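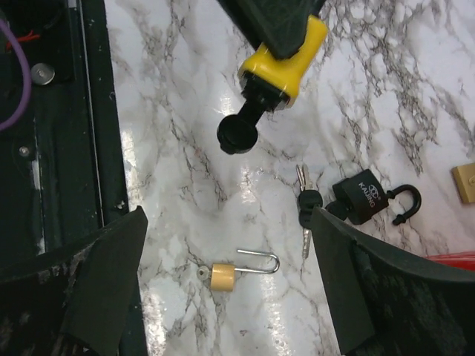
Two padlocks and a little bunch of keys on the marble.

About Gerkier

Hi, I'm Raelene Treloar, and I run Gerkier, a site for people who like their anime with an episode guide open in the next tab. If you've ever come back to a long series after six months away and had no clue who was fighting whom or why the sister was suddenly evil, you're who we write for!

I started the site when I was recapping Illon for a couple of friends who'd fallen behind. Illon (if you haven't seen it, please fix that) is a long, slow fantasy series about a ferry crew on a river that changes course every night, and the broadcast order has almost nothing to do with the order things happen in. My recaps were emails at first. Then one of those friends forwarded them to somebody, who forwarded them to somebody else, and I was getting messages from strangers asking when episode 27 was coming. So I bought a domain name, picked a really ugly green for the background, and off we went. The green is gone. A few longtime readers still ask for it back.

What's on the site

Mostly episode summaries. Each one gets a short version with no spoilers past that episode, and then a long version underneath that goes beat by beat. We write the long ones from the subtitled release, and we go back and add a note when the dub changes a line in a way that matters. Filler episodes get the full treatment too. I know some guides skip them, but I love a good hot springs episode, and the Illon one where the cook enters a noodle contest has a throwaway line that pays off two seasons later.

Then there are the character pages, the chapter comparisons for shows based on manga, and the watch orders. The watch orders are probably what brought you here. Ours for Illon has been rewritten more times than I'd like to admit, mainly after arguments with Byung-chul Ryu, who thinks the prequel film should come first. He's wrong, but his version is on the page as the alternate route and plenty of people use it.

Who we are

Five of us write for Gerkier, and we all have other jobs.

I do most of the fantasy series and all of the editing. I live in Drundville with far too many box sets.

Byung-chul handles anything with giant robots or baseball in it, and reads the manga ahead of everybody so he can do the chapter comparisons. Never ask him what happens next. He will tell you.

Nour Tarawneh joined after writing in to correct our attack names, very politely, in a spreadsheet. She now looks after spelling and translation for the whole site, and she's the reason every technique is called the same thing from the first episode to the last. She also covers romance and school shows, and her recap of the Illon lantern festival is still my favorite thing we've ever put up.

Ghassan Rawashdeh does sports series and keeps the site running. If a page loads, thank him. If it doesn't, he already knows, but you can email anyway.

Baldur Overgaard writes about older shows, the kind you had to get on tape from a guy at a convention. His column goes up on the first Friday of the month unless he's gotten stuck on an opening theme, in which case give him a week.

How we do spoilers

Every page says at the top how far into the story it goes, and we stick to it, in the comments as well. If you post something from a later episode we'll move your comment to the right page. You won't be in trouble! It happens to all of us (Byung-chul more than most). Character pages are trickier, so those are split up by season and you open each part yourself.

Money, ads and all that

We run one small ad per page, plus a tip jar. Studios don't pay us for coverage, and if one of us gets a free disc for review we say so in the first line. The tips go to hosting first and then to buying shows we can't stream over here.

Writing for us

We'd love a sixth person, especially someone who enjoys mystery shows. We've had Ó Ceallaigh on the to-do list forever, the detective one with 50 episodes and a locked room in nearly every one, and none of us has the patience to do it right. Send a sample recap of any episode you like, 3,000 words at the very most, in your own words please. We can't use anything pasted from a press release or another wiki.

Corrections are welcome too, big or small. Use the form at the bottom of any episode page and tell us the timestamp if you have it. Nour reads every one. She may write back with a follow-up spreadsheet.

Page last updated 12 Oct 2019. The new Illon season starts in November and recaps will go up the morning after each episode.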